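Hand-Held Gripper Pair for Small Parts Handling: Setup and Maintenance
Project report, Kuredetti group
2022-03-20

1. Scope

The report covers the setup and upkeep of the two hand-held grippers at the Kuredetti bench. Data processing is treated in the companion report by the Totum group and is not repeated.

2. Bench

The table stands inside an aluminum extrusion frame. White paper is laid over the tabletop before each session and replaced when it is marked or creased. Frame bolts are checked with a hex key at the start of the week. In January two corner brackets on the far rail had worked loose and the frame shifted when leaned on. Both were retightened and marked with paint pen so that further movement can be seen.

3. Gripper setup

Each gripper has two black fingers with padded tips and a light-gray side plate. The order of work is the same for both hands:

Disconnect the cable.
Check the side plate for play.
Open and close the fingers by hand through full travel.
Inspect the pads for cuts and lifted edges.
Reconnect the cable and record the open and closed readings.

The open reading should be within 5 counts of the value on the setup sheet. If it is outside this band, the finger zero is set again before any other adjustment is made. Changing the zero and the pads in the same step made faults hard to trace, and we stopped doing it.

After setup the operator holds both grippers open over the paper, level with each other, and confirms that neither cable pulls at the wrist.

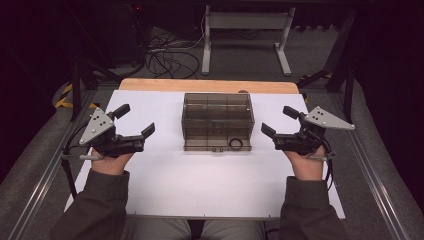

Figure 1. Both grippers held open over the bench, with the plastic box and black ring between them.

The small ring is the harder of the two parts. It lies low on the paper, and a pad with a rounded edge tends to ride over it. The box is used for checking alignment of the two hands, as uneven finger contact turns it.

4. Pad wear

Pads were changed on a fixed count of 900 closures. One left pad failed early, at 235, with the adhesive lifted along the tip. The surface under it had been cleaned but not left to dry. The replacement was bonded the evening before use and reached the full count. Pads are now changed in pairs.

5. Cable fault

The right gripper dropped its signal 27 times in one session. Swapping cables between hands moved the fault to the left, which ruled out the gripper. The break was close to the connector. The cable was shortened and a new connector fitted. No dropouts were logged in the next session.

6. Open items

Spare pads from Yau are slightly thicker than the originals and need their own zero value. The setup sheet has no column for this yet.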